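Carter Paquette
February 9, 2023

Starting a thread on setting up a guest room, mostly so I can stop typing the same answers in replies. I do this for a living at Carnness, a small furnished rental company. We have 48 rooms. I look after the bedding and the small furniture.

Most of the questions I get are about white duvets and whether they're a bad idea. They're fine. A white duvet cover can go through a hot wash with everything else white. A navy one can't, and after a year the navy one looks older than it is.

The part I would not do in white is the fitted sheet. We switched to a taupe-beige last October. White fitted sheets kept getting mixed up with white flat sheets in the laundry pile, and people would unfold three things before finding the one with elastic. Now the beige one is the bottom one. That was the whole reason.

Duvet size. Buy one size up from the mattress if you can. A duvet cut to the exact size leaves a strip of mattress showing on both sides, and whoever rolls over first takes what's left. The bigger one hangs down the side and you get to skip the bed skirt. I don't miss bed skirts.

Inserts: we buy ours from Dzene. The 300 weight is the one I use year round. We tried the heavier one in the Gostgate building for a winter and guests pushed it onto the floor.

Putting the cover on. I turn the cover inside out, lay it flat on the mattress, put the insert on top, tie the corners, then reach in and flip it through. There's a rolling method people like. I've tried it and it takes me the same amount of time with more swearing.

Order for making the bed, the way I was taught by Valdis Stankevičius, who ran the rooms before me:
Fitted sheet, far corners first.
Smooth the side panel down with your palm.
Duvet on, pulled up to the pillow.
Step to the foot of the bed and check both sides hang even.
Pillows last.

The folded corner is a separate thing. You take the top corner on the side where the guest gets in and lay it back on a diagonal so a bit of the fitted sheet shows. Valdis did it on every bed. I do it on the nightstand side only. It also lets you check the sheet under there, which you should do anyway.

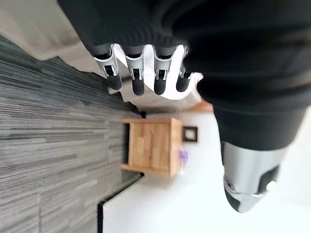
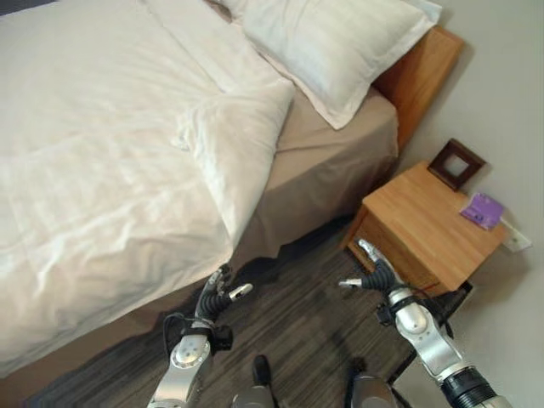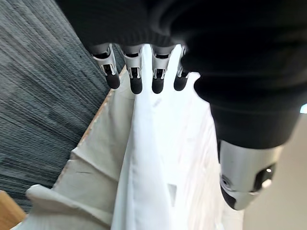
Second picture: duvet corner folded back on the nightstand side, beige fitted sheet under it.

34 comments

On creases. The duvet is going to have some. I used to steam them and it added 7 minutes a room, and then somebody sat on the bed to take their shoes off. Now I shake it hard twice from the foot end, smooth the top with a forearm and leave it. If a crease is sharp enough to bother you it's a fold line from the shelf, and hanging the cover over a door overnight gets most of it out.

Pillowcases. I like the kind with a flat border around the edge, the flanged ones. They hide a pillow that's a little too small for its case. A tone-on-tone stripe is good too, still white, still goes in with the white wash, but you can tell at a glance it's a pillowcase and which way the fabric runs.

Side note on pillow protectors. Zip end goes in first, so the zipper is at the closed end of the pillowcase. If you've ever slept with a zipper pull against your ear you know.

Nightstands. Get a plain box in the same color wood as the headboard and stop there. Ours are Bunano, over 315 of them bought between us and two other rental outfits so we could get the price down. No complaints so far except the drawers on the first batch, which stuck in humid weather. Candle wax on the runners fixed it.

What goes on top of the nightstand: very little. People arrive with a phone, a charger, glasses, a water bottle, a book, sometimes medication. They need the surface more than they need my decorating. I allow one small picture frame, toward the back, and one booklet. The frame gets angled toward the bed. The booklet sits near the edge.

I used to put a lamp there too. We moved to wall lights in most of the rooms and I gave the lamps away.

Outlets. If you're placing the furniture yourself, find the outlet before you decide where the nightstand goes. You want it just past the edge of the nightstand, where a hand can find it from the bed. Behind the nightstand it might as well not exist. I have pulled furniture away from walls for guests at ten at night and I'd like to not do it again.

Carpet. Somebody asked about dark gray streaky carpet and whether it looks gloomy. Next to light wood and white bedding I think it's fine. It hides shoe marks and it doesn't hide lint, so you vacuum the gap between the bed and the nightstand every time. The crevice tool fits in there and the main head doesn't.

Walls are light gray in all the newer rooms. Same can of paint for all of them so touch-ups are easy. Keep a jar of it with the room number and the date you opened it written on the lid. I'd keep the wall over the nightstand bare. Anything hung there gets bumped by elbows.

A few replies in one:
Yes, you can do all this with a metal bed frame.
No, I don't iron the fitted sheets.
Two pillows per person is plenty. We keep a spare in the closet on the top shelf.
We wash the duvet inserts twice a year and the covers every stay.
Mattress protector goes under the fitted sheet, and get the kind that doesn't crackle.

Someone asked what I'd buy first with a small budget. A second fitted sheet. You can live with one duvet cover if you own a dryer, but you'll always want to get the bottom sheet on the mattress before the other one is done washing. After that, a second set of pillowcases. Picture frames are at the end of the list.

Closets and hangers will be a different thread. I have opinions about the hangers that don't come off the rail.

Edit: the wax is plain white candle wax, unscented. Rub it on, work the drawer in and out a few times, wipe off the crumbs.

61 shares

Last updated Thursday, 4:12 p.m.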